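Tùng Khổng
1/28/24

Moved my mother's water account into my name last month and learned more than I wanted to about how Skanitville bills for water. Putting it in a thread in case it saves somebody an afternoon on the phone.

Background. She has the same house on the Skesadbridge side she's had since I was in middle school. Small lot, one bathroom, a kitchen, a hose bib out back that gets used in the summer. Her bill has been boring for years.

The December bill came in at 583 dollars. The one before that was normal. She paid it, because she pays everything the day it arrives, and told me about it two weeks later while we were talking about something else.

First thing I did was look at the usage line. Skanitville prints it in cubic feet, and the meter on the curb also reads in cubic feet. The website shows gallons. If you are comparing the paper bill to the website and the numbers look crazy, that is why. One cubic foot is about seven and a half gallons.

Second thing. Look for a letter next to the reading. A is an actual reading. E is an estimate. Hers had an E for the four bills before December and an A on December.

So for four bills they guessed, and they guessed low. Then a reader finally came out, got the real number, and all of the difference landed on one bill.

That explained part of it. It did not explain all of it. Even spread back over the whole period, she was using more than one person in a small house should use.

Leak check, for anyone who hasn't done one. Turn off everything in the house that uses water. Don't forget the ice maker. Go out to the meter, lift the lid, and look for a small triangle or a little wheel on the dial. If it's turning, water is going somewhere.

Hers was turning. Slowly, but it was turning.

Next, close the main shutoff at the house and look again. If it stops, the leak is inside. If it keeps going, the leak is between the meter and the house, and that pipe belongs to the homeowner in this city. I did not know that. I assumed it was the city's up to the wall.

It stopped. Inside, then, and I was relieved, since digging up a yard costs real money.

Toilet was the first suspect. Food coloring in the tank, wait half an hour, don't flush. The bowl was blue when I came back. The flapper had gone stiff and wasn't sealing on one side. You couldn't hear it at all, even with the door shut and the fan off.

New flapper was 10 dollars at Đặng Hardware. Took longer to find parking. If you go, bring the old one with you, there are two common sizes and they look the same on the hook.

Went back to the meter after and the triangle sat still. Gave it twenty minutes to be sure.

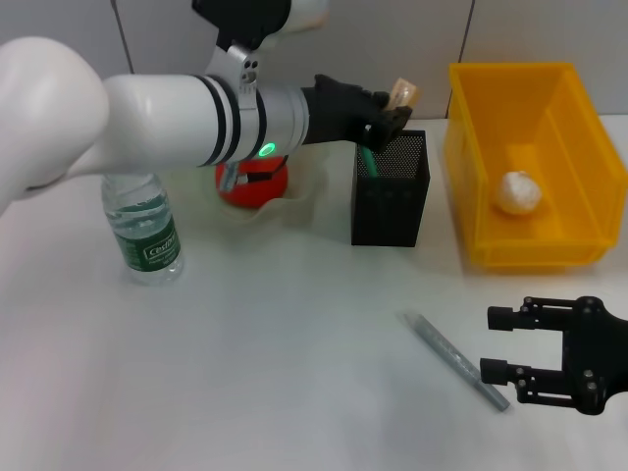 Phúc Khương replied that the city will take some of it off if you send in the repair receipt, but you have to ask for a leak adjustment by that name or the person on the phone will just offer you a payment plan.

Phúc is right and I wish I'd read that before my first call. I asked for "some help with a high bill" and got offered a payment plan.

Second call I used the words leak adjustment and was sent a one-page form. It wants the account number, the date you found the leak, the date you fixed it, a receipt, and two meter readings taken after the repair. Take your own readings and write them down with the dates.

The reading I sent in was 3,759. Write down every digit, including the zeros if the dial has fixed ones. I left off the last digit the first time and the form came back.

What they adjust: the part of the use that is above your normal average, at a lower rate. What they don't adjust: the base charge, the storm drain fee, or anything older than two billing periods. They'll only do it once every three years for the same address.

The sewer portion is separate. They figure sewer from winter water use, so a leak in the winter can raise the sewer charge for the whole next year. There is a checkbox for it on the back of the form. I almost missed the back of the form.

Somebody asked how to get them to stop estimating. Ask them why the reader couldn't read it. In our case the note on the account said "lid obstructed." The lid was under a layer of dirt and grass. I dug it out with a garden trowel and cut the grass back from it.

You can also send in your own reading through Plivent, which is the app the city uses now. It takes a photo of the dial and you type in the number. It has to be within five days of the scheduled read date or they ignore it. The date is at the bottom of the bill in small print.

My mother does not want the app. I put a reminder on my own phone and I read the meter when I'm over there for dinner. Works fine.

Getting the account in my name took longer than fixing the toilet. They need her signature, my ID, and something showing I'm allowed to handle it. A signed letter was enough. You do not need a lawyer for this, whatever the first person tells you.

She could have stayed the account holder and added me as an authorized contact – same form, different box. If your parent would rather keep the bill in their own name, do that. I only found out afterward.

Update on the money. They credited 300 dollars against the account. It shows as a negative balance, so there's nothing to pay until it's used up. I asked for a check and they said they only do that when an account is closed.

The sewer piece is still under review. They said to expect a letter in February. I'll add it to the bottom of this thread when it comes.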